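I replaced the footbeds in my work boots in July and kept notes, mostly on break-in time. The old pair had 253 shifts on them and the heel foam no longer sprang back after a night on the shelf.

The new ones are Okel cut-to-fit, bought from Dondetti. Trim in small passes. Trace the old liner, cut 2 mm outside the line, test, then cut again.

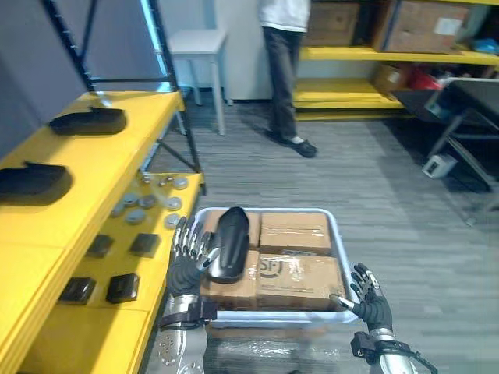

Cutting inside the line leaves a gap at the toe, and the liner walks forward under load. I lost one liner that way and had to order another.

Heel slip is a separate fault. A thicker footbed raises the heel in the boot and reduces the hold of the collar. Relacing from the third eyelet up fixed most of it.
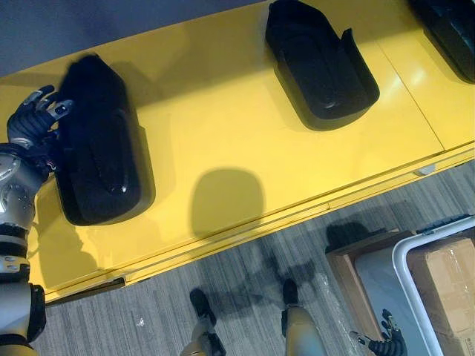

## Break-in

I wore them 20 minutes on the first evening and added time daily. Arch pressure peaked early in the second week and was gone by nearly 32 hours of total wear. Kelgate socks, medium weight, throughout. 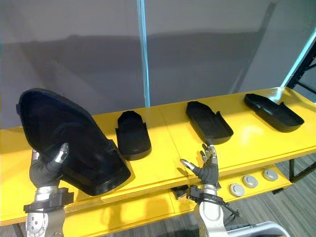 *Black molded shoe-shaped pieces on the yellow table.*

## Drying

Pull the footbeds every night. Moisture collects under the heel, and a liner left in place holds it against the board. Stand the boots on their sides, away from the heater.

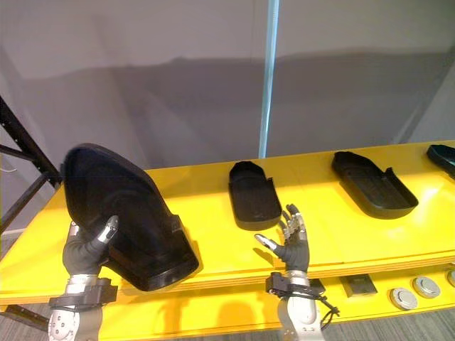 Storage matters less than drying, but I do keep the spare Kincaid pair flat with nothing on top. Foam takes a set under a constant load. Hard parts are more forgiving: a big black plastic housing like the one tilted up off the table there can sit on its rim. I wouldn't try that with foam. The spares go in next spring.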